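4 Installing the Belay display unit

4.1 Before you start

The Belay unit shows how much power your home draws from the grid and how much your roof panels send back. It reads this from the Pruvon meter clamp, which must already be fitted by a licensed electrician. Do not open the breaker panel yourself.

You will need:

A Phillips screwdriver
A pencil and a level
Tape
The two wall screws from the bag marked B

Write down the serial number on the back of the unit. It is hidden once the unit is on the wall.

CAUTION: The supply cord carries line voltage up to the adapter. Keep the adapter unplugged until step 6.

4.2 Mounting the unit

1. Choose a spot on an inside wall, within 52 feet of the meter clamp. Brick and foil-backed insulation shorten this distance.

2. Keep the unit at least 18 inches from a stove, heater or wireless router.

3. Mark the two screw holes with the pencil. Check with the level.

4. Drive both screws until the heads stand slightly proud of the wall. Do not overtighten.

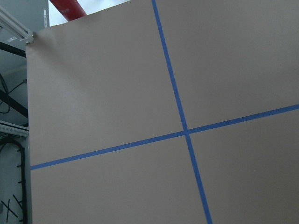
Figure 4-2. Blue tape cross on paper.

5. Hang the unit on the screws and pull down gently until it clicks. Feed the cord through the slot on the lower edge.

6. Plug in the adapter. The status light blinks amber during start-up, then turns solid.

NOTE: If the status light is still blinking after 80 seconds, unplug the adapter, wait, and plug it in again. A second failure is logged as code 217. See section 9.

4.3 Pairing with the meter clamp

1. Press and hold SET until the word PAIR appears.

2. Press the button on the side of the Pruvon clamp once. If the clamp is inside a closed panel, ask the electrician to do this.

3. Wait for the grid reading. Import is shown as a plain figure. Export is shown with a minus sign.

4. Select your tariff type. Choose FLAT if your supplier charges one price all day. Choose TIME if the price changes by hour, then enter the hours from your bill.

NOTE: After dark the export reading should be zero. A small steady export at night means the clamp is facing the wrong way. Have it turned by the electrician; do not correct it in the menu.

CAUTION: Homes with a Horkura battery must set STORAGE to ON before the first full day of use. With STORAGE set to OFF, battery discharge is counted as solar output and the daily totals are wrong. Totals already saved cannot be changed.

Software version for this section: 2019-05-06. Units shipped before that date must be updated before pairing, as described in section 8.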